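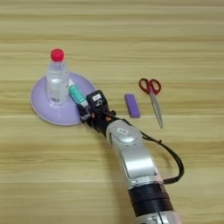

Does a small arm need a written risk assessment if it only handles light things at low speed? It needs one, and the assessment should cover the whole job, including the gripper, the objects and the table, as well as the arm.

I got this wrong for a long time. I went by the arm's manual and figured a low speed setting took care of the rest. Then Valdir Pacheco read my notes in June and asked where the sharp items were listed. They weren't. A slow arm holding something pointed is still a pointed thing moving toward a person.

My sheet is 2 pages now. Page one lists every object that can be on the table, and anything with a blade gets its own line with who may put it there and when. Page two covers the cable, the stop button and the speed limit. Loose cable gets checked through the full reach of the arm before a run, by hand, with the power off.

I also redo the sheet when the fingers on the gripper change. Different fingers pinch in different places, and the old numbers don't carry over.

Next I want to write up how I mark the floor.

Posted October 12, 2020

3 comments | 243 shares
Contact | © Bastos | Back to top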